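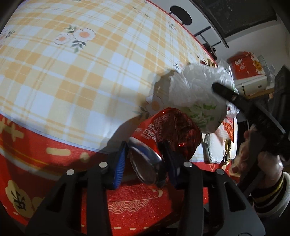

# Table clearing with the hand-held grippers

Neema Kashindye, Starnbridge notebook, continuing from the January pages

I keep meaning to write these up the same evening and then I don't, so forgive the order of things. The task is the one we've been calling Barasa: clear the snack table by hand-held demonstration, one gripper per hand, everything on the cloth fair game. I love this task, I really do. It is the first one we've tried where every object misbehaves in its own way (the cans least, the bags most).

A few words on the can, as I went on about it at lunch. Coming in low with the fingers on either side of a tilted can is fine for a person, who feels the thing start to roll and follows it without thinking. For the policy I'd like us to slow down just before closing, and keep slowing down even when it feels silly. When a wrapper is pressed up against the can, pick which one you're after before you move, and stick with it. My own worst takes are the ones where I changed my mind halfway, and Imik learned that hesitation from me beautifully!

Also, two people on one table is lovely company, but let's agree that whoever reaches in second waits until the first gripper is out of the way. I've added a tag for takes where both tools share the space.
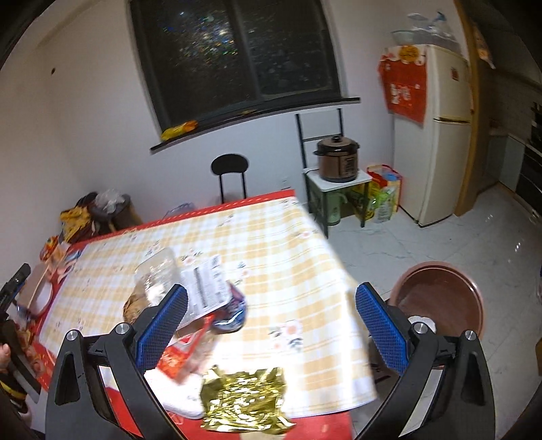
Starnbridge, Jun 30, 2023

Bags and wrappers, then. Clear crumpled plastic with a label on it is still my favorite thing to grasp and the training set's least favorite. The blue pads hold it well enough in my hands, but the film bunches and brings its neighbors along, so a single grasp can mean two or three packages at once. I'd count that as one pick and label it "multi." Please don't shake the extras off; I did that for a whole batch and had to throw it out.

The patterned cloth stays, by the way. I know there was talk of going back to a plain one, and I see the appeal, but flowers and checks are what tables have on them in people's homes and I'd like Imik to get used to it early.

Where we stand: 652 takes uploaded to Plukix out of the 3,000 we said we wanted. I went back through 50 of the bag takes with a cup of tea and would keep most of them, although my left hand closes noticeably earlier than my right. If yours does too, leave a line under this entry.

Still to do: redo the foil wrappers, which I rushed, and check the finger width readings against the ruler before anyone starts a new batch.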